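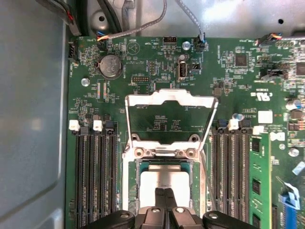
Week 6 handout: learning contact tasks from demonstrations

Hi all! Today's topic is how we get a policy to handle a CPU without mashing the socket. I'll follow the Chisholm write-up, mostly the part on the wrist view.

1. Why two views

The wrist camera sees the fingers and the processor up close, but it has no clue where the fixture plate is. The fixed camera gets the whole tower and the plate next to it - at that distance, though, a small tilt of the chip is hard to make out.

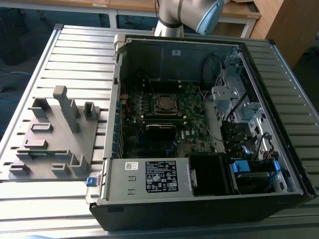 2. What they trained on

The set had 1000 demonstrations, and 968 were kept after Mebrat Beyene's filtering pass. I'd like you to argue with that filter! Does throwing out the clumsy ones hurt recovery?

For next time: read section 8 and send your plots to Chantal Nguyen.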